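Open day at Govix: how many hours between minders? 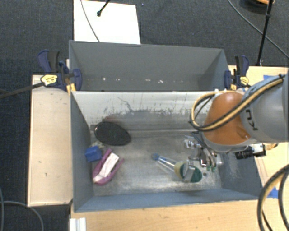
Govix opened its Bosberg workshop to visitors for an afternoon in November 2023, and I went because the invitation used the word "warehouse-ready." I have been to enough of these to bring a list of questions. The company's picking arm works out of a metal bin, and the bin at least looked like it had seen some use, with scratches and chipped paint down the back wall. What was in it was less convincing. A dish brush with a clear handle had plenty of bare floor to itself, and the other things were grouped over on the left. I asked the engineer running the demonstration whether customers keep their stock that tidy.

"No, they don't," she said. "You get things on top of each other, things in bags, things that roll. We do those too, but we wouldn't do them in front of 30 people without practicing first."

I liked her for that answer more than I liked the brochure, which says the system handles 1000 different products. She told me the figure comes from the company's own trials and that an item is counted once it has been picked up one time. How often it gets dropped is kept in another table, and that table was not on display.

The arm did its routine for us 4 times while I stood there. Each run was stopped by a person at a laptop, and I wanted to know how long it could go with the laptop closed.

"In the pilot at Banier we plan on one person for two cells," she said. "We'd like that to be one for ten. I can't give you a date for it."

Banier is a mail-order firm that has had the equipment since August. Their shift manager had come along and was eating a sandwich by the door. He was polite about the arm and careful about the money.

"It's fine on the night shift, when nobody is in a hurry," he said. "In the daytime my people are faster. I was told that would change, so I'm waiting."

Would he buy a second one? He looked over at the sales table before he answered. "Ask me after Christmas."

The grippers come from Pitkänen, a small supplier, and the engineer was more open about them than about the software. Fingers wear and have to be replaced – she wouldn't say how often – and the spare parts aren't in the quoted price. I asked for the yearly cost and was promised an email. It hasn't come yet.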